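Gistard Matte Surfaces: Frequently Asked Questions

Care, color and lighting questions for panels and worktops in the Gistard matte range. For orders and delivery, see the separate order page.

Which products does this page cover?

All Gistard panels and worktops with the smooth matte finish, sold under the Plokow and Pelletier names. The Plokow series is made for walls and cupboard doors. The Pelletier series is thicker and is made for tables, benches and counters. Care is the same for both. Gloss and textured products have their own page.

Why does the color look different from the sample?

Pale neutral colors pick up the tint of the light and of whatever is nearby. The pinkish beige in this range is the one we get the most questions about. It can lean gray on one side of a room and peach on the other. Before ordering, place the sample flat in the position where the panel will go and look at it in the morning and again after dark with the lamps on. A sample held upright will not match a worktop lying flat, even if both come from the same batch.

A matte surface also shows gradual changes in brightness that a patterned one would hide. A lighter patch facing the strongest light and a soft gray shadow are both normal on a plain color.

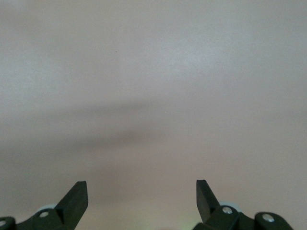
How do I tell a shadow from a stain?

Move the light, or stand in a different place. A shadow changes shape or position when the light source moves, and its edges are usually blurred. A stain stays where it is. If you are still unsure, lay a sheet of white paper over the area. A shadow will fall on the paper too.

What should I clean it with?

Lukewarm water and a few drops of dish soap on a soft cloth. Wipe with light pressure, rinse the cloth, wipe again, and dry with a second cloth. Do not use scouring powder, steel wool or melamine sponges. These polish the finish and leave shiny spots that cannot be made matte again.

How do I remove grease or fingerprints?

Use the same soap solution and leave it on for 2 minutes before wiping. For older grease, use Grekix surface cleaner diluted as shown on the bottle. Test it first on a part that does not show.

Can I put hot pans on it?

No. Use a trivet or a board. Heat can change the color permanently, and pale shades show it first.

Can scratches be repaired?

Light scuffs often come out with a damp cloth. Deeper scratches cannot be sanded or filled without leaving a visible patch. On wall panels, replacing the damaged panel is the usual answer. Keep one spare from the original delivery if you have room, stored flat and out of the sun.

Will a new panel match my old one?

Not exactly. Color varies slightly between batches, and installed panels age with exposure to light. The batch code is printed on the back label. Give us the full code when you order, for example PL 3,064, including the comma. If that batch is gone we will send a sample of the nearest one.

What is the largest size without a joint?

Panels are 966 mm wide. Anything wider needs a joint. We recommend placing it away from the window side, where low light across the surface makes joints easier to see.

How long should I wait before using a newly fitted worktop?

Allow 12 hours for the adhesive to set. Keep the surface clear during that time and do not clean it.

Who do I contact about a fault?

Write to Edvin Engström in product support. Include the batch code, the room, the type of lamp, and two photos of the area taken from different angles. Messages received over the weekend are read on Monday.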